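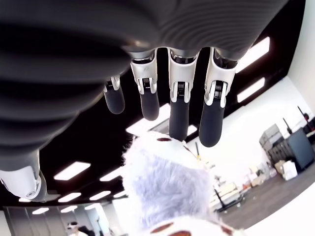
M. Szczepańska
Mastering engineer, Sisora

Speaker notes: Two Lead Voices on One Record
June 8, 2020

Opening

Talk covers the Duronar duet album, start of mixing to final masters. 11 songs, two lead singers, both with solo records the audience already knows. Tracked at Stallberg over 19 days. Skip the history of the act unless asked.

State the problem early. Each singer has a solo sound with its own vocal level, reverb and top end. Fans expect to hear both. Put the two sounds next to each other in one verse and the level seems to jump, even when the meters agree.

Play clip 1 (verse swap, rough mix). Then play clip 2, same passage, vocals matched by meter only. Wait before moving on. Ask which singer sounds louder. The answer depends on the speakers in the room, so don't give one.

Vocal balance

Lower voice sits where the bass guitar and left hand of the piano are busy. Turning it up is the usual fix and it makes the chorus too thick. We cut the piano at 100 Hz under his verses only and left the vocal fader alone.

Higher voice was recorded closer to the mic. More breath, more "s" sounds. De-esser set by hand for each line. The album versions use 31 vocal edits in the single alone, most of them breaths moved or lowered.

Harmony parts: whoever sings the tune stays in the center. The other goes slightly to one side. They swap in the last chorus of track 4. Mention that on headphones the swap is obvious and on a phone speaker it disappears. 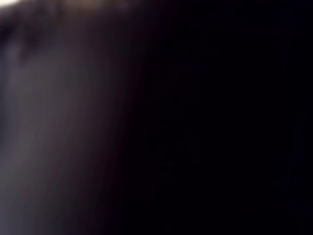 Running order

Show the order slide. Solo-led songs are spread out so that neither singer leads three in a row. Label wanted the single first. It ended up second, after a short opener in the same key.

Gaps between songs were set by ear on the full playback. Longest gap comes before the ballad. Streaming services may shuffle all of this, and the crossfade setting on some players will eat the short gaps.

Singles and the album

The single was mastered first, in October, and was louder than the album needed. Remastered for the record with less limiting on the chorus. 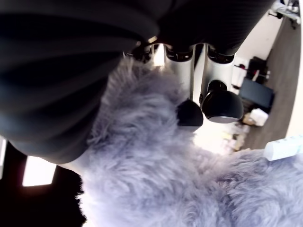
Both versions are still up, so anyone comparing them should turn off volume matching in the player first. Play clip 3 and clip 4 with it off, then with it on.

Questions. If someone asks about vinyl, the side split falls after track 6 and the bass was summed to mono for the cut.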